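The founder of Nunder would like us all to stop washing up liquid bottles from being thrown away. I have heard this before, and I told him so.

"You pay for the bottle once," he says. "After that you pay for what goes in it." His refill shop in Gundik has been open for 14 months. A litre costs more than it does at the supermarket, which he puts down to volume.

Would people on a tight budget come here? "Some do." How many? He says he doesn't keep that sort of record. He does know that 3499 customers have signed up for the loyalty card, though he can't say how many came back a second time. 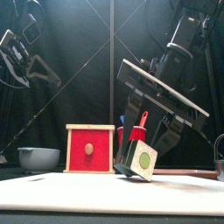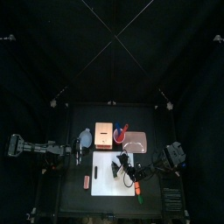
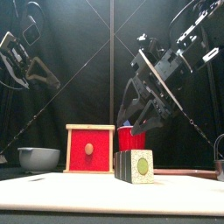
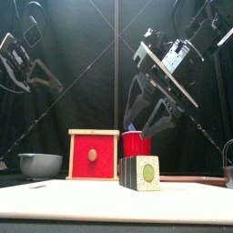

Tabletops against dark backdrops, with a light blue bottle in the second picture and a red cup in the third.

I ask where the liquid comes from. It arrives in plastic drums from Landaleo, a supplier two hours away. "The drums go back," he says. All of them? "Most of them."

He wants 12 more shops. The bank has agreed to lend for two. "They're cautious people," he says, and offers me a sample of the lemon. I paid for the unscented one. It cleans plates about as well as what I had at home.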